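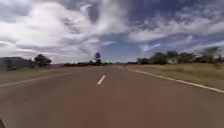

Kaiwen Shao writes that the old handbook had him start a new sheet every time the grass changed color, and asks whether a long straight stretch can go on one sheet. It can. Follow the steps below, which replace the ones in the July printing.

Woltano Road Log > Handbook > Section 13: Straight Rural Roads

Filed under: Field sheets, Lines and edges

13. Logging a straight rural road

Use this section for paved roads where you can see well ahead and there are no junctions. For towns and bends, use the sheets in the back pocket of the binder.

Before you start

1. Write the road name and your direction of travel at the top of the sheet. All entries for left and right depend on the direction, so do this first.
2. Set the trip meter to zero at the start point named on your route card.
3. Agree on who drives and who writes. The driver does not write.

CAUTION: Do not stop on the pavement to fill in the sheet. Pull fully off the road or wait for the next turnout.

Center line

4. Enter the type: dashed, solid, or none.
5. Enter the condition. Use "clear" if the nearest dashes have full edges, "worn" if the paint is thin, and "lost" if you can't tell where the dash begins.
6. Don't grade dashes far ahead of you. Wait until you reach them.

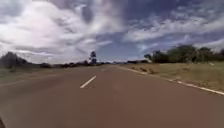

Fig. 13-A. Dashed center line, solid edge line on the right with worn places. Grade each line separately.

Edge lines

7. Log the left and right edge lines in their own columns, even when they match.
8. A line with small gaps is still a solid line. Enter "solid" for type and put the gaps under condition.
9. If an edge line is missing for more than 500 feet, enter the trip meter reading where it stops and where it picks up again.

Note: Low sun can make good paint look washed out. If you are unsure, log it as "check" and look again on the return run.

Verges and roadside objects

10. Enter the verge surface: grass, bare ground, or mixed. Most dry country verges are mixed.
11. List posts, markers, and buildings you can see from the road. If you can't tell what something is, write "object" and the side. Fengying Fan goes through the 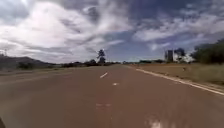
finished sheets at the Trandar office and would much prefer an honest "object" to a guess.
12. Note trees only where they stand close enough to shade the pavement or hide a sign.

Change of edge

13. Start a new sheet where the edge changes from a painted line to a curb, or back again. A change in grass or soil color does not need a new sheet.
14. Put the trip meter reading on both sheets and mark them 1 and 2.

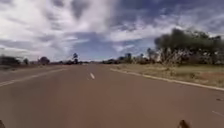 Fig. 13-B. Curb on the right, painted edge line on the left. Enter each side in its own column.

Storing the sheets

Keep sheets flat in the Hyun folder, in travel order. The folder is full at roughly 2000 sheets. Send it in before then if the rings won't close.

Contact the Brosevell handbook desk | Copyright Woltano Road Log | Back to top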